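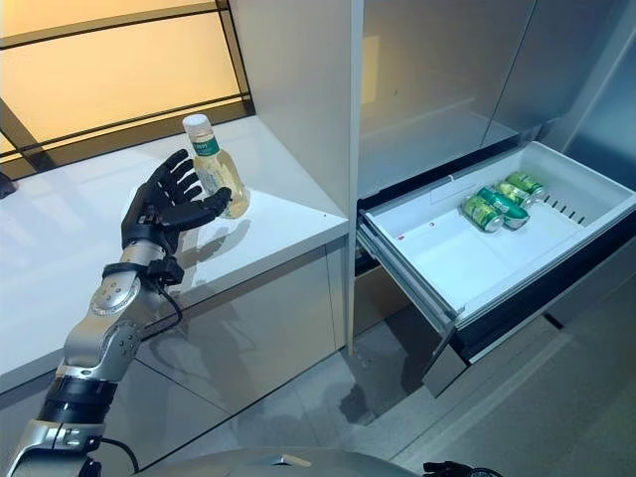 Eetu Huttunen would like it noted before anything else that the kitchen demo is the bit everyone queues for, and that if we're only going to check one station properly it had better be that one. Noted, Eetu! I did check the others as well, but his point is fair and I've put the kitchen first and given it most of the room.

So this is my walk-round for the Sadville open day in June, done on the morning with the doors still shut. I've used the usual Ungate visitor sheet and typed my comments under each line, because last year's had ticks all the way down and I couldn't tell a thing from it. OK means OK. FIX means before doors. WATCH means somebody keeps an eye on it through the day.

STATION A: KITCHEN (humanoid, reach and pick at the counter)

A1. Counter clear of anything not needed for the task
OK. The bottle for the reach is a little clear plastic one with a white screw cap, standing near the front edge of the worktop. I asked for it to go a hand's width further back between runs, as I'd like a knocked bottle to land on the counter and stay off the floor. There's also a small dark thing over by the window, well away from the arm. It can stay.

A2. Bottle cap tight, contents known
WATCH. The liquid is pale yellow-green and the print on the label is far too small for me (glasses in the car, of course). I've asked the demo team to write down what's in it and stick the note on the barrier, in case a visitor asks or a spill needs mopping. Cap to be checked by hand before each run.

A3. Fridge and freezer doors and drawers
FIX. This was my big one. The freezer drawer was pulled right out while the arm was working at the counter, and it sticks out over the floor. There were four green drinks cans lying on their sides at the back of it, so I can see it has its own part in the show, but an open drawer and a robot and a person stepping in to reset things is one too many for me. Rule for the day: if someone has to step inside the barrier, the drawer is shut first. If the drawer has to be open for the run, nobody steps in. I've said it out loud to both operators and made them say it back, which they took very well.

A4. Cans
WATCH. Loose cans on their sides will roll. Check them for dents before they go back in, and please don't hand them out to thirsty visitors afterwards! Tondetti are bringing a separate cool box for that.

A5. Floor
OK with a comment. Pale grey tiles, and the shiny sort. Keep the mop and the yellow sign just outside the barrier on the window side, and not in the corridor cupboard where they were when I arrived.

A6. Cables on the arm
WATCH. There's a thin black one that loops down from the wrist mount and another that curves out lower on the arm. I'm told the slack is meant to be there so the wrist can turn. Fine, but I'd like someone to look at both loops every time the robot is parked, and to stop if either one hangs lower than it did at the start. A cupboard handle would catch a loop like that in no time.

A7. Fingers and pinch points
OK behind the barrier. The hand has five fingers and looks friendly, and children will want to shake it. No handshakes, no high fives, no fist bumps. Not even for the mayor. I know it makes a lovely photo.

A8. Light
WATCH. The window behind the counter throws a strong warm light and every surface in that kitchen is glossy. I found myself squinting at the worktop. The operators say it doesn't bother them, but I'd like the blind company's number on the wall anyway.

A9. Emergency stop
OK. Pressed it 3 times, from the operator's chair, from the barrier and from the far side of the room with the wireless one. All good. The wireless one needs a lanyard — it was on a chair under a coat.

STATION B: TROLLEY RUN (Vilela carts, corridor)

B1. Floor tape down flat
FIX. Lifting at the corner by the toilets. I pressed it down and it came up again behind me.

B2. Bumpers tested
OK. I stood in front of one with my clipboard and it stopped nicely. Not my favourite part of the job.

B3. Pushchairs and wheelchairs can pass
OK while the carts are parked. While they're moving, no. The steward holds people at the double doors until the carts are home, and I've moved the sandwich board that was blocking the view through the glass.

STATION C: SORTING TABLE

C1. Guard panels closed and latched
OK.

C2. Noise
WATCH. Fine for a short visit. The steward standing beside it all day should have ear plugs and should swap at lunch.

GENERAL

G1. Visitor numbers
Limit for the building is 100 at a time. Eetu has the clicker and I have the spare. Last entry to the kitchen queue is whenever the clicker people say it is, so please don't argue with them.

G2. Fire exits
OK, all open and clear. Assembly point is the far end of the car park, past bay 11.

G3. First aid
Box is full, plasters restocked. Extension 2042 gets you the duty first aider. I rang it and she picked up straight away, then told me off for testing it during her breakfast.

G4. Briefing for helpers
Still to do at half past nine. Please read out A3 and A7 word for word.

Rechecked before doors: A3 drawer shut with both operators looking on, B1 retaped with the wide stuff. A9 lanyard found, it's the orange one. G4 done, two helpers late, went over it again with them by the coats.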